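January 28, 2019

Phone diary, day 7 of waiting for the Verska launch 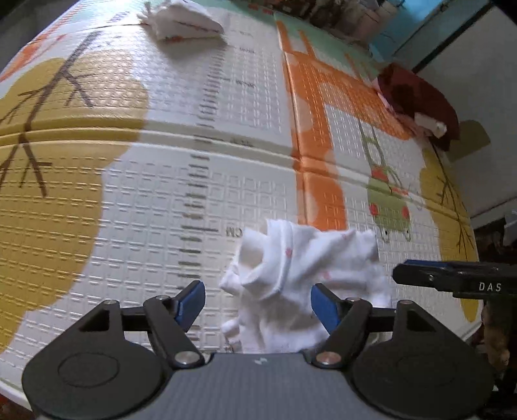
Morning

Woke up to five messages from Hina Naqvi, all of them links to the same rumour. Somebody on a Tiveck forum reckons the new Verska is being pushed back to April, and they've got a blurry screenshot of a carrier calendar to prove it (a blurry screenshot, come on!). I read the whole thread anyway over toast and got crumbs all through the bed.

The annoying bit is I'd sort of planned around February. My old handset shuts itself off at 20 per cent now, and yesterday it died halfway through paying for a coffee. The girl at the counter was lovely about it but I had to go and dig coins out of the car.

Arvo

Rang Pavithra Venkataraman on my lunch break, she's on the launch model from last year and still loves it. She says the camera's a bit soft at night and the colour goes yellowy indoors, but the battery gets her through a whole day of work plus the train home. She offered to lend me her old spare while I wait, and I said I'd think about it, which means yes.

Then I went down a hole comparing cases. Fifty bucks for a bit of silicone! The Qureshi one comes in a nice dark green and the Dravuvlow has the better lip around the screen, and I've got both sitting in a cart for a phone that hasn't been announced. Closed the tab. Opened it again at three.

Night

Hina's sent another one. Apparently the headphone jack is back, or it's gone for good, depending on which half of the article you believe. I want the jack. I've got decent wired earbuds and I'm not charging one more thing at bedtime.

Told her I'm off rumours till the weekend. She sent back a laughing face and another link, and I've read that too. Must remember to back up my photos tomorrow before the old phone carks it completely.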